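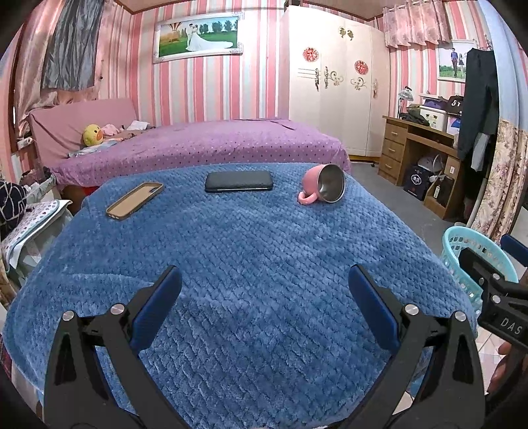 # Plush blanket

A **plush blanket** is a soft bed or sofa covering with a raised pile on one or both faces. It is used for warmth, as a decorative layer over other bedding, and as a loose cover for tables, chests and benches. Most plush blankets sold today are made from polyester, though cotton and blended versions exist. The word "plush" refers to the pile and says nothing about the weight or size of the blanket.

## Construction

Plush fabric has a ground layer, which may be knitted or woven, and a pile that stands up from it. The pile is made from extra yarn held in the ground layer. When the loops are cut, the surface feels like fur or velvet. When they are left whole, it feels closer to towelling.

The height of the pile affects both feel and upkeep. Short pile dries faster and shows fewer marks. Long pile is warmer to the touch but flattens where people sit or where objects are left on it, and it holds crumbs and hair.

Edges are finished by hemming, by binding with a strip of smooth cloth, or by overlocking. Cheaper blankets are often overlocked only, and the stitching is usually the first part to fail.

### Surface patterns

Many plush blankets have a pattern worked into the surface as well as, or in place of, a printed one. Common types include:

- **Scale** – overlapping or interlocking curved shapes, like fish scales or roof tiles. The blue blanket at the top of this article has a texture of this kind, with a quilted look.
- **Ribbed** – straight raised lines, running the length or the width of the cloth.
- **Waffle** – small sunken squares.
- **Embossed** – shapes pressed into a cut pile with heated rollers. These can fade with washing.

Quilted patterns may be stitched through a thin layer of wadding, or may only imitate this on a single layer of cloth. The two are told apart by feeling the thickness between finger and thumb.

## Use as a surface cover

A plush blanket laid over a table or similar piece of furniture hangs down at the sides and softens the corners. It protects a varnished top from scratches and deadens the sound of things being put down. In small bedrooms a covered surface near the bed often serves as a place for everyday items such as phone cases, wallets and mugs.

The pile makes a poor base for drinks. A mug does not stand as firmly on it as on bare wood, and a mug with a thick handle can come to rest on its side with the handle against the cloth. A tray is the usual remedy. Flat objects such as cases stay put, but small ones can sink into a long pile and be missed when the blanket is shaken out.

## Use on beds

On a bed, the blanket is placed either between the sheet and the bedspread or on top of everything, folded across the foot. A bedspread differs from a blanket in that it is meant mainly to be seen, and it is normally cut long enough to hang down the side of the mattress. Patterned bedspreads, including spotted ones, are often paired with a plain blanket in another colour.

Headboards may also be draped with fabric, which keeps dust and hair oil off the board and can be taken off for washing. Soft toys are commonly kept at this end of the bed.

## Care

Washing instructions vary and the label should be followed. In general:

1. Shake the blanket outdoors.
2. Check the surface for small items.
3. Wash on a gentle cycle with a small amount of liquid detergent.
4. Leave out fabric softener.
5. Dry flat or over two lines, away from direct heat.
6. Brush the pile lightly in one direction once dry.

A large blanket takes up most of a household drum and should be washed alone. Plastic laundry baskets with perforated sides are suited to carrying and holding blankets, as the holes let air through. A damp blanket should not be left in any basket overnight.

New blankets shed loose fibre. This normally lessens after 3 washes.

## Trade names

Plush blankets are sold under many names, and the same cloth may appear under several. The Granen mill made a short-pile blanket in plain colours, later copied by Runier in a lighter weight. Ranmont sold a scale-patterned range advertised as 100 per cent polyester. The Kaczorowski workshop produced bound blankets in batches of 100, each with a woven label in one corner – these are now found mostly second-hand. Its pattern book listed 10 surface designs, four of them variations on the scale.

## See also

- Bedspread
- Fleece
- Quilt
- Throw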